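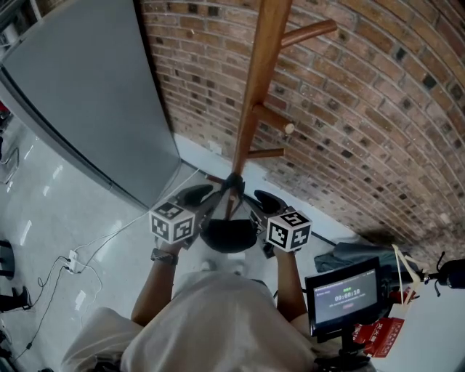
Lesisen Reuse Network - Listings Data Team

Skestus: secondhand household listings, text only

README for the current release (August)

What it is

3,449 short ads for used household stuff. People selling it or giving it away, mostly small apartments clearing out before a move. Text only, one ad per row. Titles, body, category, asking price if there was one.

Collected from the Lesisen board and the Drosance swap pages. Both agreed to the export. Drosance ads are shorter and have more abbreviations, Lesisen ones ramble.

Counts

Total ads: 3,449
Labeled by hand: 2,129
Labeled by two people: 693
Longest body text allowed: 4,000 characters, anything over that was cut at the last full sentence

Files

listings.csv - everything
labels.csv - hand labels, joins on ad_id
second_pass.csv - the double labeled ones, both answers kept
synonyms.txt - see below
CHANGES - read this first if you used the old release

Columns

ad_id: stays the same between releases
source: lesisen or drosance
title: as typed, typos and all
body: as typed, minus contact info
category: what the seller picked. Often wrong. Lots of lamps under "kitchen"
item_type: our label, blank if not labeled
price: number, blank for free or "make an offer". Zero means the seller typed zero
pickup: stairs, elevator, curb, unknown

Labeling notes

One main item per ad. If someone is selling a desk and throws in a chair, it's a desk. If the ad is a real mixed lot, use "lot" and stop there.

Coat rack, coat tree, coat stand, hall tree - all go to coat_rack unless the hall tree has a bench, then hall_bench. This one caused most of the disagreements. Wall hooks are their own thing.

Wood names are not checked. Sellers write cherry when they mean the color. We left the words alone and there is no material label, don't ask us to add one from the text, we tried it and the results were bad.

"Vintage" is not a label either.

Stairs: only mark it if the ad says so. "Third floor walk up" counts. "Bring a friend" doesnt.

Directions in the body text were trimmed when they gave away an address. General stuff stays, so you will still see "side door by the brick wall" or "behind the bakery". If you find a street number we missed, send the ad_id and we'll pull it. 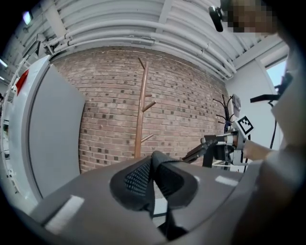 Known problems

- Reposts. Same couch, new title, lower price. We caught the exact copies, the rest are still in there. Split by seller_group (in CHANGES, not in the main file yet, sorry) if you train anything.
- Some Drosance prices lost the decimal point. 1500 for a toaster is 15.00.
- Emoji from the older Lesisen ads came out as question marks. Can't be recovered.
- Summer is over represented, everybody moves then.
- Category names changed halfway thru. Old ones mapped over using the Moodley list, which has no entry for rugs, so rugs sit in "other".

Use

Search, spelling cleanup, category suggestions, class projects. Please don't use it for pricing advice - asking prices only, we never know what a thing sold for.

Don't try to work out who the sellers are.

To do

Fix the decimals
seller_group into listings.csv
Rugs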